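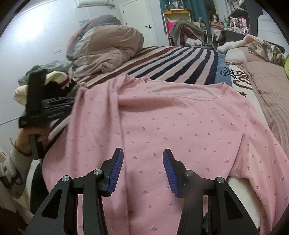

Stories > Short Fiction > August

The Weighing

My uncle Kwesi Laryea had a scale in his shop that was wrong, and everybody in Damov knew it was wrong, and they came anyway. It was a big flat platform scale (the kind you wheel a sack onto) and it read two pounds heavy if you stood near the front and dead right if you stood near the back. So people learned to set their sacks at the back when they were buying and at the front when they were selling, and my uncle let them, and the whole thing came out in the wash. I worked for him the summer I was sixteen. He paid me 50 a week and all the groundnuts I could eat, and by July I never wanted to see another groundnut.

I want to tell you about the bus, but I can't get to the bus without the scale, so bear with me.

That year a man named Adom Fiadzo came back to town. He'd been gone since before I was born, working on boats mostly, and he came back with one suitcase and a very good coat, which he wore all day in the heat. He had grown up next door to my uncle. They used to steal mangoes together, and there was a story about a goat on a roof that got told at every wedding. So you'd think there would be a party. Instead my uncle saw him coming up the road at four in the afternoon and said, "Go count something," and I went in the back and stood there with the door open a crack, naturally.

"You still have that scale," Adom Fiadzo said.

"It still works."

"It never worked."

"Then you should feel right at home."

And that was it! That was the whole reunion. Adom bought a box of matches and left, and my uncle stood there for so long that I came out and started sweeping just so there'd be some noise.

I asked my aunt about it that night. She was cutting okra and she didn't look up. She said there had been some money, once. The two of them had put in together to buy a bus, a real one, to run the road between Damov and Grerkent, back when you had to walk it or beg a ride on a lumber truck. They saved for years. Adom was the one who went off to the city to buy it, because he could talk and my uncle couldn't. And he came back with no bus. He told everybody he'd been robbed on the road. Maybe he was. A month later he left for the coast.

"How much money?" I said.

"3,236," my aunt said, like she was telling me her own birthday.

"Does Uncle think he stole it?"

"Your uncle thinks he should have gone along." And she handed me the knife and told me to make myself useful, and I could tell that was all I was getting.

Well, I was sixteen. I couldn't leave it alone. I had a friend that summer, Shuk-fan Kan, whose parents ran the photo studio across from us and who had read every detective book in the Jurnow library, some of them twice, and when I told her about it she got a look on her face like I'd given her a car. She wanted to start with the coat. Why does a person wear a coat in August? She said there was something sewn in the lining. Gold, she thought, or papers. I said maybe he was cold. She said nobody had ever been cold in Damov in the history of the world, and I had to admit she had me there.

So we followed him. I'm not proud of it. We followed him for a week, and I can report that Adom Fiadzo was the dullest man alive. He got up early. He bought bread. He walked out to the old bus turnaround on the Grerkent road, the one the district built and then never sent a bus to, and he sat on the wall there until lunchtime. Then he walked back. Shuk-fan wrote it all down in a notebook, bread and everything. By the fourth day she was writing what kind of bread.

On the last day he said, without turning his head, "One of you has a stone in her shoe. I've been listening to it since the church."

It was me. I'd had it since the church.

We came out from behind the wall. I thought he'd yell, but he just moved over, so we sat down, and for a while we all looked at the road. A man went by on a bicycle with a door tied to his back, and waved.

"You're Kwesi's niece," he said. "You sweep like him. Like you're mad at the floor."

I don't know where I got the nerve. I said, "Were you really robbed?"

Shuk-fan stopped breathing next to me. He took his time. He had very clean hands, I remember that, folded up on his knees like something he'd borrowed and had to give back.

"No," he said. "I lost it at cards. In one night, in a room behind a tire shop. I thought I could turn it into two buses." Then he laughed a little, just through his nose. "I had Kwesi's name all picked out for the side of the second one. I thought he'd be so surprised."

I've turned that over a lot since then. I used to think it was the worst part and now I think maybe it was the only good part, and some days I go back to the first way.

Shuk-fan asked about the coat. Of course she did! And he opened it up, right there, and she'd been right, or close enough. There was a pocket sewn inside with big ugly stitches, the kind a man does for himself, and it had an envelope in it gone soft as cloth. He'd been carrying it since he got off the boat. He'd walked up to the shop with it that first afternoon and bought matches. He didn't smoke.

"It's short," he said. "I had all of it, and then I had to buy the ticket home."

He asked me to take it to my uncle. I said I wouldn't. I'd love to tell you I was being wise, but I was scared to death of my uncle when he went quiet, and I didn't want to be standing there when he opened it. I said, "He closes at six," and I got up and went to shake out my shoe.

He came at ten to six. My uncle saw him and said, "Go count something," and this time I stayed where I was. Ayuba Ayaaba was in there too, buying rice, with his sack halfway onto the scale, and he stayed as well, because he wasn't a fool and it was the best thing to happen in that shop in years.

Adom put the envelope on the counter. My uncle opened it, licked his thumb, and counted it out in front of all of us. It took forever. He lost his place once and started over. When he got to the end he squared the bills up and put his hand flat on top of them.

"3,087," he said.

"I know it," said Adom. "I'll get you the rest."

My uncle looked at him. Then he looked at the scale, with Ayuba's rice sitting on it, way up at the front, where a person puts it when he isn't paying attention.

"Push it back, Ayuba," he said. "You're buying."

Ayuba pushed it back. My uncle read the number and wrote it down, and charged him for it, and Ayuba left, walking about as slowly as a man can walk and still be going somewhere. I heard him start telling it to somebody before he was even off the step.

Then my uncle reached under the counter for the good stool, the one customers didn't get, and set it on the other side. He didn't say sit down. He went back to doing his totals. And Adom stood there sweating for a minute or so, and then he took off the coat and folded it over his arm and sat.

They never did get a bus. People always ask me that. The district finally sent one the year I finished school, a green one, and the driver was a cousin of the Darko family who couldn't back up. The two of them used to walk out to the turnaround in the mornings to watch him try. My uncle said it was better than the movies. Adom would stand in the road and wave his arms, left, left, no, your other left, and my uncle would sit on the wall with the bread.

I have the scale now. It's in my garage, under the Christmas things. My husband got on it last winter, up at the front, and was upset about it all through dinner, and I let him be upset until I'd had my coffee.

Contact the editors | Copyright remains with the authors | Back to top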